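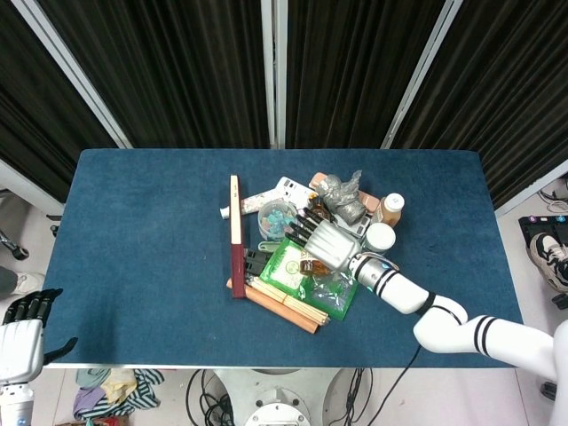
How long should you keep paper bills? Two years for most household ones, longer if you work for yourself.

Say that first, get it out the way. Then hello, name, thanks for the room.

SLIDE 1 - title
Talk is called What To Do With The Drawer. Everyone has the drawer. Ask for hands. Wait for the laugh, if no laugh carry on.
Not an accountant. Say it clearly. Worked in the records room at Rengifo, mostly boxes, mostly other people's. Tax questions go to a tax person.

SLIDE 2 - my aunt's flat
Cleared it in December. 622 letters from the same bank, all opened, all put back in the envelope. She could find anything. I could find nothing.
Point is a system only she could read. Pause here.
Don't tell the gas meter story unless running early.

SLIDE 3 - first pass
One sitting, two hours, no reading. REALLY no reading, this is where people go wrong, they find an old postcard and that's the afternoon gone.
Three piles:
Keep for good
Keep for now
Out
If you can't decide in a few seconds it goes in keep for now. Move on.
Envelopes out straight away. Half the bulk is envelopes. Also leaflets that came with the bill, also the spare copy.

SLIDE 4 - keep for good
Birth, marriage, death. Wills. House deeds or whatever you've got. Pension letters, all of them, even the dull ones from the job you had for one summer. Adoption papers, divorce papers. Exam certificates, yes, somebody will ask for them when you are fifty.
Eusebio Chambi had to prove a job from years back for his pension and the only thing he had was a payslip used as a bookmark. He's happy for me to tell this one, checked.

SLIDE 5 - keep for now
Bills, bank statements, payslips, car things, guarantees.
Write the throw-out year on the front in big pen. Not the year it came, the year it goes. Then next time you don't need to think, just look at the number and bin it.
Guarantees - staple the receipt to it. Till receipts fade so take a copy, ordinary copier is fine. I lost a washing machine claim this way, £185, still cross about it.
Self employed: longer, look up the current rule, don't take it from me. SAY THIS SLOWLY people write it down wrong.

SLIDE 6 - out
Anything with an account number gets shredded or soaked. Soaking works, bucket, warm water, overnight, mash it with a stick. Horrible but quick if you have a lot. Shiny paper doesn't mash well, tear it up frist.
Window envelopes: check what your council takes.
Don't burn it in the garden, neighbours.

(water. check time. should be coming up to twenty past)

SLIDE 7 - where to put it
Cardboard folders, one box. Plastic wallets look tidy but things slide out the top and old print sticks to them. Took me a week to peel my own mortgage letters off.
Labels: use the word you'd say out loud. "Car" not "Motor vehicle". "Mum" is a fine label.
Box not in the loft, not under the sink. Bottom of a wardrobe is good. Dry, dull, easy to grab.
Tell one other person where it is. Ask the room who knows where their partner's will is. Usually goes quiet.

SLIDE 8 - scanning
Someone will ask so do it now. Scan if you like it. I scan some, not most. Name the file with the year first then the word. Keep two copies in different places. Still keep the paper for anything on slide 4.
Don't get drawn on which phone app. Osian Wogan is on at the table afterwards and he knows far more about this, send them to him.

SLIDE 9 - keeping it going
Once a month, cup of tea, ten minutes. Post goes in a tray by the door, not the drawer. Tray gets full, you sort it.
Put the date in with something you already do. I do mine after the window cleaner's been.
Missed a month, fine. Missed six, start at slide 3 agian, it's quicker second time.

QUESTIONS
Likely ones:
- love letters: keep, own box, seperate from bills, and decide who gets to read them
- other people's papers after a death: don't bin anything for a year
- foreign documents: keep the translation clipped to the original
- old cheque stubs: out, mostly
Handouts by the door, some 3 dozen printed, if they run out take an email address. Chairs stacked before we go, key back to the office.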